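Home | Guides | Workshops | Suppliers | Contact

We use cookies to remember your settings. Accept | Manage

How to Set Up a PC Teardown Demo for an Open Day
Posted 11/29/24 by the Fivgate workshop desk

These notes cover the robot disassembly station at the Prurville open day. They assume a working arm, a tested gripper and a cell that has already passed its safety check.
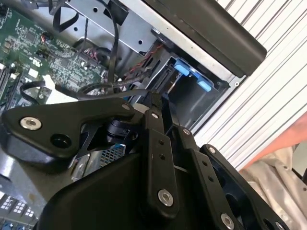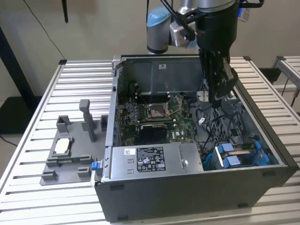

Start with the computer. Pick a desktop tower with standard screws and take the side panel off before the doors open; panel removal is slow and visitors lose interest. Lay the case on its side so the arm can come down into it from above. Route the approach path with the cables in mind, as they loop over the drive bay on the right side and will catch a finger that comes in low. The blue drive carriers make a good first target – people at the back can pick out the color.

1. Clamp the case. We use two Dikik toe clamps on the table slats. Check both after every run.

2. Teach the approach point 200 mm above the open case. Teach the grasp point separately.

3. Limit arm speed. We ran at 7 percent for the first session in September and raised it later.

4. Run the full cycle with no visitors present. Ours takes 400 seconds with the reset. If yours is longer, drop a step.

5. Mark the viewing line on the floor with tape. Keep the stop button on the operator's side.

Between runs, push the cables back to their starting position by hand with the arm in hold. The Rodrigues controller keeps the last pose, so homing is not needed unless the stop was pressed. We completed 69 cycles over the day and re-taught the grasp point twice, both times after the case had shifted – retighten the clamps before you touch the program.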